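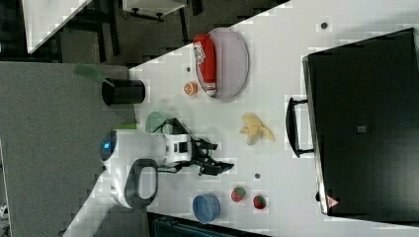 # Cekel table-clear runs - fault subset

Home | Data | Docs | Faults | Contact

Print this page | E-mail this page

README for the fault part of the Cekel table set. Read before you train on any of it. Normal runs are in the other folder and have their own card.

## What went wrong

Gripper let go without being told to. Arm in mid move, hand command says closed, fingers open anyway. No error on the log, status light stayed blue the whole time, so operators kept going. Jucélia Medeiros caught it going back through the force traces in May. We'd been blaming the grasp planner before that.

Cause, as far as we know: hand connector working loose when the arm reaches far out over the table. Hand loses power for a moment, reboots, comes back in its default pose, and the default pose is open. Arm controller never hears about it.

Safety side - the protective stop did NOT trigger in any of these. It watches the arm joints only. If you have the same hand on the same firmware (Skernby 3), assume yours won't either. Keep hands off the table while the arm is live.

## What's in here

- 351 runs, picked out of 700
- 11 of them have a confirmed drop, the rest are same-day runs with the suspect connector
- overhead color stills, joint log, hand log, operator note (short, sometimes blank)
- objects: plates, a bowl, a cup, a bottle, fruit. White table, layout changes from run to run

## Known problems

- Hand log has gaps where the hand rebooted. Don't interpolate over them, the gap IS the fault
- `success` flag is wrong on drops where the item landed on the plate anyway. Use `drop_confirmed`
- Clock on the hand drifts agianst the arm clock. Tarcísio Vieira's align script fixes most of it, not all
- Items lying on their side are not proof of a drop. Some layouts start that way
- Fruit labels are messy - "orange" and "tangerine" both used, same class

## Fix

New locking connector, strain relief on the cable, hand heartbeat now wired into the stop. Munther Bitar signed off on the change November 1, 2018. Runs after that are not in this subset. Default pose still open, ticket with Skernby not closed.

## Use

Fine for fault detection and log work. Not for grasp training, the labels will teach it wrong things. Ask Kurniawati Krishnan for acess to the raw logs, and put the run number in the mail.

We use cookies to keep you signed in. Accept | Settings

Back to top | Previous | Next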